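Purnero to publish The Bailiff of Cukuvo, a fantasy novel with one dead king and no chosen ones

FOR IMMEDIATE RELEASE

Purnero, the small fiction publisher based in Bistircombe, will publish The Bailiff of Cukuvo by Jessie Shearer in February. It is a fantasy novel. It is 221 pages long, has 13 chapters and comes without a map.

We are aware that press releases for fantasy novels tend to promise a great deal. We have sent out a few of those ourselves, and on rereading them we found four books in a row described as "unlike anything you have read before". Anyone who had read the first would have had grounds to question the second. So we will keep the claims for this one small enough to be checked.

Cukuvo is a river town where debts don't end with death. If you owe money when you die, you stay on in some thin and irritable form until the account is settled, and the town employs a bailiff to see that it is. Marta Quill has held the post for most of her working life. She doesn't believe in ghosts, or rather she believes they are there and doesn't believe a word they say. When the old king dies owing more than the whole town is worth, she is sent up the hill to his house with a ledger and a clerk who is probably spying on her.

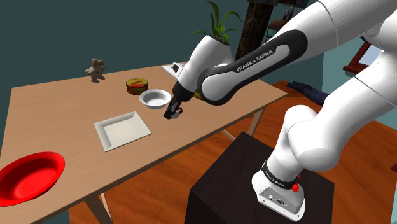 Robot arm reaching over a wooden table, near a white bowl.

There is a love story, though Marta would dispute that. There is a murder, and readers who like to guess the answer early may well manage it, as two of us did. The author says she was never much interested in hiding it.

"I've read a lot of fantasy where someone finds out they're important," said Jessie Shearer. "I always wondered who was doing the paperwork. I did that sort of job for years, chasing unpaid bills for a water company, and you meet everybody. People lie to you very politely. I thought, put a few of them in a castle and see what happens."

Shearer's first novel, Low Lanterns, came out with another publisher and sold modestly. She doesn't mind our saying so. It was reviewed kindly in two places and ignored in the rest, and it went out of print before the paperback had been agreed. Purnero will not be reissuing it for now, whatever the back pages of the early proofs may say. That was a mistake in the template.

The Bailiff of Cukuvo reached us without an agent's letter and with the pages out of order. It was taken on by Oľga Hájek, who edits the fantasy list and who has a well-earned name for turning it down.

"I don't trust a book that tells me its world is rich," said Oľga Hájek. "Usually that means a glossary. I read this one expecting to stop after the first chapter, and the dead baker was still arguing about his flour bill, and I wanted to know if he'd win. I do think the middle is slow. Jessie and I disagreed about the middle and she has kept most of it. Readers can decide which of us was right."

The novel has been through three full drafts. An earlier version ran to more than twice the length and included a war, which has been taken out. Some of the soldiers remain and have been given other work.

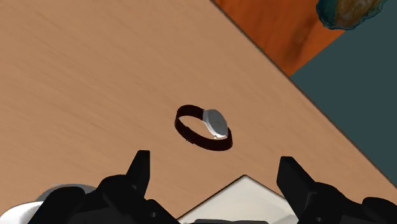 On the question of a series, the book trade asks before the ink is dry, so we will answer now. This is a single novel with an ending. It isn't "the first in a thrilling new saga". If enough people buy it, and if Shearer has another story about the town that she wants to write, there may be a second. She has mentioned an idea about the ferry. No contract has been signed and we'd be wary of anybody who told you otherwise, including our own sales team, who are hopeful by nature.

We have also been asked who the book is for. The cover says "for readers of all ages", a phrase that got past us and will come off at the first reprint. It is an adult novel. There is some swearing, nearly all of it from the dead, and one chapter set in a tannery that is not for reading over lunch. Teenagers will probably be fine with it. They have generally read worse.

The cover carries no quotes from other authors. We did ask. Two said yes before they had been sent the book, and we thought it fairer not to use them. Reviewers are welcome to dislike the novel in public, and we would sooner have a mixed notice from somebody who finished it than a warm one from somebody who read this page. If you are going to quote from the book, please check the line against the finished copy, as the proofs have some errors in chapter six, where Marta's clerk changes his name twice for no reason.

The book will be launched at the Jalali, the reading room above the old corn store in Bistircombe, at 7 pm. Shearer will read from the opening chapter and take questions. There will be wine, though past experience suggests not much – come early if that matters to you. Doors open half an hour before.

An audio edition is planned, but we have not settled on a reader. Shearer would like someone who sounds tired. Hájek would like someone who can do the king without making him funny. Auditions are going on and we'll announce a name once there is one to announce.

Proof copies are available now to reviewers, booksellers and librarians on request to the Purnero press desk. Please say whether you want paper or a file. Interviews with Jessie Shearer can be arranged by phone in the mornings. She asks not to be sent questions about where she gets her ideas.

ENDS

Notes to editors

The Bailiff of Cukuvo by Jessie Shearer. Paperback original, 221 pages. Published by Purnero, Bistircombe. Earlier trade listings giving 218 pages are wrong; they leave out the acknowledgements.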